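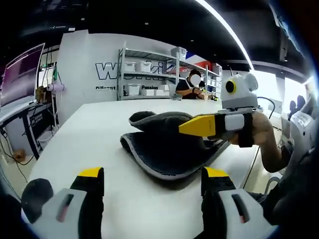

Nkrumah Agbeko
Textile Bench Lead, Akpalu Workshop

Notebook entry, June, 9:40 a.m.
Subject: Folding of dark cloths, white table

The purpose of this session was to settle the fold to be used for the dark cloths before they are issued to the Skakard shelves. The earlier entry by Dzifa Dankwa recommended a fold in half followed by a second fold toward the near edge. That recommendation was tested again this morning on the white table by the windows.

The charcoal cloth with the lighter gray edge was used throughout. When the cloth is folded over itself without pressing, the upper layer does not lie flat. It curls into an open roll at one end, and the lower layer spreads toward the front of the table in a wide curve. The gray edge is useful at this stage. It shows at a glance how far the lower layer extends past the upper one, and it should be kept facing the person doing the folding.

Procedure as carried out:

Lay the cloth out with the gray edge toward the front of the table.
Bring the far side over by half. Do not pull the corners.
Open the roll at the left end and smooth it outward with a flat hand.
Place the 300 g weight on the fold for 3 minutes.
Make the second fold and measure the finished width.

The first attempts were made without the weight. The roll returned each time the hand was lifted, and the finished width could not be measured in any useful way. With the weight in place the fold held well enough to be carried to the shelf. The target width is 300 mm. The last cloth of the morning came in slightly over, and the excess was on the left, where the roll had been.

The second fold remains the weaker part of the method. Ms. Dankwa's note allows an overlap of 50 mm at the front. In my view this is too generous for a cloth of this thickness, as the upper layer slides forward when the stack is lifted. I have asked her to repeat the work with a smaller overlap and to enter her widths on the facing page.

Lighting. The windows behind the table are very bright in the morning. The dark cloth shows little of its surface against the white top, and small creases are easily missed. Inspection of finished pieces is to be done from the window side until the blinds are fitted.

Supplies. The Dreltero order is short one bundle. Jelari has been notified in writing and a reply is pending.

Outstanding:
Repeat of second fold, smaller overlap (D. Dankwa)
Shelf labels for dark cloths
Wipe down the white table before the afternoon group; lint was found along the back edge

N. A.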